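Help wanted: folding and laundry person, part time, at Kahsay Guest House

Hi! I'm Nuria Adugna, and I run the laundry side of Kahsay Guest House with my brother Desta. He does the rooms and the breakfasts, I do everything made of cloth. We have 16 rooms, one big washer, two dryers and a table I'm very fond of, and I need another pair of hands in the back before the holiday guests start coming in. If you like a warm room, a radio and the smell of clean towels, please keep reading.

What the job is

Mostly towels. I'm not going to dress it up! There are sheets too, and pillowcases, bath mats, kitchen cloths and the odd bathrobe, but if you drew a picture of my day it would be a towel. They come down from the rooms in bags, they get sorted, they get washed and dried, and then they come to the table to be checked and folded. On a full house we get through 140 pieces in a day, counting the washcloths, and by the afternoon I want every one of them back on the shelf in the linen closet upstairs.

You'd be doing the sorting and the folding with me for the first couple of weeks, and after that you'd have the table to yourself on the mornings I'm at the front desk. Desta carries the bags down. You will not be asked to clean rooms, unless you want extra hours, in which case talk to him, he'll be thrilled.

The shift is 9 to 2 with a proper lunch in the middle (Desta cooks, and he cooks a lot). It's 3 days a week to start with. We can move the days around a bit if you have classes or kids or another job, just tell me up front so I can plan.

The checking part

I care about this more than the folding, so let me go on about it for a minute. Anyone can learn my fold in a morning. What I really want is somebody who looks at a towel before it goes on the pile. A loopy towel hides a lot when it's bunched up. You'll see nice fluffy blue on top and then you turn it over and there's a tan patch down along the edge where someone wiped up their coffee or took off their makeup. That one goes back for treatment, straight away, and it does not go anywhere near the clean stack. I would much rather be short one towel than have a guest find it.

So every piece gets opened out on the table. Both sides, all four edges, a quick run of the hand over the loops to feel for snags. Then it's one of these:

Good: fold it.
Stained: into the soak tub, stain side up.
Pulled loops: trim them with the little scissors on the hook. Never yank!
Too thin or torn: rag box. We cut those up for Desta's windows.

We use a stain soap called Dulinex and I'll show you how much (less than you think). Sorting goes by color first and then by how dirty things are. The grays and the blues can share a wash, the whites can't share with anybody.

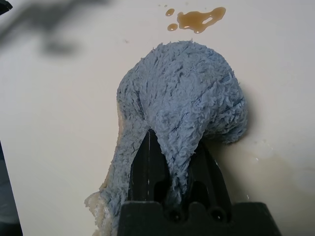
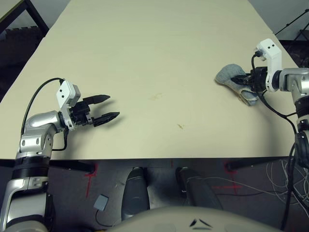
Towel check at the big table. The first one is a blue terry towel with a tan, discolored edge, the kind that gets treated before it's folded. The second one has a light gray cloth on the tabletop.

About that table

I picked a pale top on purpose. Lint shows up on it, loose threads show up on it, and a damp edge shows up on it too if you're paying attention. Please keep it wiped down. No coffee cups on it, no phones, no lunch, and no leaning your bike against it (yes, that was my nephew). It's smooth, so a big bath towel slides around easily when you're squaring up the corners, and it's wide enough to lay a sheet out in thirds without it trailing on the floor.

The room itself is plain. It's in the basement of the old building on Flusmont Street, down 7 steps from the yard, and there's no elevator. It gets warm in there when both dryers are going, so wear short sleeves and bring a sweater for the walk home. The radio is shared. I like talk shows in the morning and I'm flexible after eleven.

Who I'm looking for

You don't need to have worked in a laundry. My last helper came from a bakery and she was wonderful, she folded faster than I do by the end and I cried when she moved away. What helps is being steady on your feet, because it's a standing job, and being able to lift a full bag of wet towels from the washer to the dryer. If you have a bad back, tell me and we can split the loads smaller. Good eyes for small marks, or good glasses! Our soaps are pretty mild but we do go through a lot of them, so if your skin is touchy I keep gloves in three sizes.

I'd also like you to be okay with talking a bit. I'm not a silent person and it's a small room. If you'd really prefer to put headphones in for an hour, that's fine too, just keep one ear out for the dryer buzzer.

Being on time matters to me. The bags are down by nine and if we start late the whole day slides, and then it's me folding pillowcases at suppertime.

Pay and the rest of it

Pay is by the hour, every two weeks, on the books. I'd rather tell you the rate on the phone than put it on a web page, but I'll give it to you in the first minute of the call so you don't waste your time. Your first two weeks are paid the same as all the others. Lunch is free, coffee is free, and you can run a load of your own wash once a week after the last guest load is out. There's a rack for bikes in the yard. The bus stops at the corner by the Codine hardware store and it's a short walk from there.

How to apply

Come by, or call the front desk and ask for me. You don't have to send a résumé. A few lines about yourself is plenty: what you've been doing lately, which days you're free, and when you could start. If you leave a note at the desk, please write your phone number clearly, I've had two this fall that I couldn't read and I still feel bad about it.

If we like the sound of each other I'll ask you down for a paid try-out morning. We'll do a couple of loads together, I'll show you my fold, you'll show me yours (I'm open to a better one!), and then we'll have lunch and you can ask Desta anything you don't want to ask me.

I'd love to have someone in place by the end of November, so sooner is better than later. The side door is open while the dryers are running. Knock loudly.

Nuria
Kahsay Guest House, Flusmont Street
Posted 2021-11-01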